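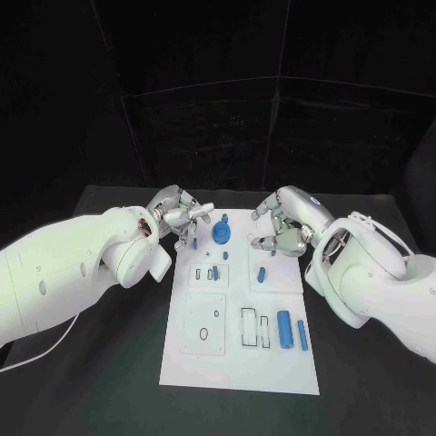
I have now used the Kuzmenko board for eight weeks, and several people asked me to write down whether it is worth the money. The short answer is yes for a lab like ours, and probably no if you have one small arm at home and only want to play on the weekend. The long answer is the rest of this post.

First, what you get. Kuzmenko is a small company in Cerham, and the Zomeck is their assembly test kit. It is a white board with blue parts: pegs, cylinders and a gear-like knob. The small plates on the board show slots and outlines, and the robot has to bring the parts to the right place. It looks like a toy for children. I thought the same when I opened the box, and then I spent two evenings without one good insertion.

The price was 737 with shipping to Cleston. Without shipping it is 700, so if you live near Cerham, go and pick it up. My boss asked why we cannot print it ourselves. We can, and I did print one last year. My pegs were a little oval and every one was oval in a different way, so I never knew if the mistake was from my controller or from my printer. The Kuzmenko parts are much more equal to each other. I measured them with a cheap caliper before the first test and I had nothing to complain about.

We run it with two arms and two hands with many fingers, and this is where the kit becomes interesting for me. The manual is written for one arm with a simple gripper. It tells you to fix the board on the table and then gives an order of the tasks, from the big parts to the small parts. With fingers, this order is wrong in my opinion. The big cylinder is easy to understand but hard to hold, because it lies on its side and rolls when a finger touches it too low. I now start with the pegs that stand upright.

Working near the middle of the board is also harder than I expected. The hand comes from above with the palm down, and it covers exactly the place that the head camera wants to see. In the simulation I never cared about this, which was a mistake of mine and cost me many days.
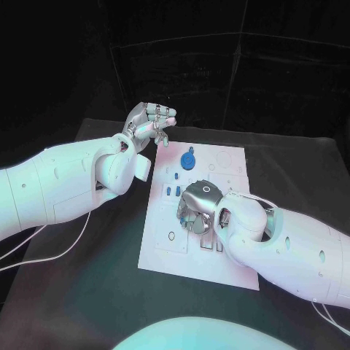 Morena Rinaldi wrote to me that I am too kind to the manual, and that a kit at this price should come with a proper scoring sheet. She has the same board and she made her own sheet, with separate points for the grasp, the approach and the insertion. I think she is right. Kuzmenko gives you only "done" or "not done" for each part, and when your robot is still bad, all of your page says "not done" and you learn nothing from it. I have copied her idea with her permission and I will put my version online when it is a little cleaner.

My other complaints:

- The surface of the board is very white. Under our lamps the outlines are pale, and my detection lost them often. I lowered the lamps and it became better.
- The board slides if you press on it. There are rubber feet in the box, but they are thin. I use double-sided tape.
- Spare pegs are sold only as a full set, for 40. I lost one small peg and had to buy all of them.

What I like is that I can reset everything fast. I put the parts back by hand, I take my coffee, and the next trial can start. In our lab this matters more than people think. We had another kit before with a lot of small screws, and after every trial I was on my knees under the table.

I also like that two hands have enough room over it. I start every trial from the same pose, both hands open above the board and touching nothing, and from there each hand can reach its side without meeting the other one. 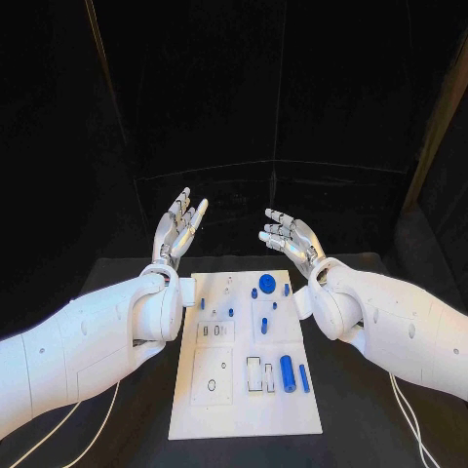
Would it not be more fair to compare the fingers with a normal gripper on the same board, asked a comment under my post from December. Yes, it would, and I want to do it. Our gripper is at the moment mounted on a different arm, and the adapter for this one did not arrive yet. My guess is that the gripper will win for all the pegs and the fingers will be better for turning the gear-like knob. Please don't quote me on this before I have numbers.

About the support: I wrote to Kuzmenko two times. The first answer came the next morning and was very detailed, with a drawing. The second time, when I asked about the CAD files of the plates, I waited long and got a link that did not open. I wrote again and now it works. The files are in STEP format and the scale is correct, so you can load them in your simulator without changing anything.

If you want to order, ask them for the newer box with the foam inside. Ours was the old one, and the parts were all together in one bag.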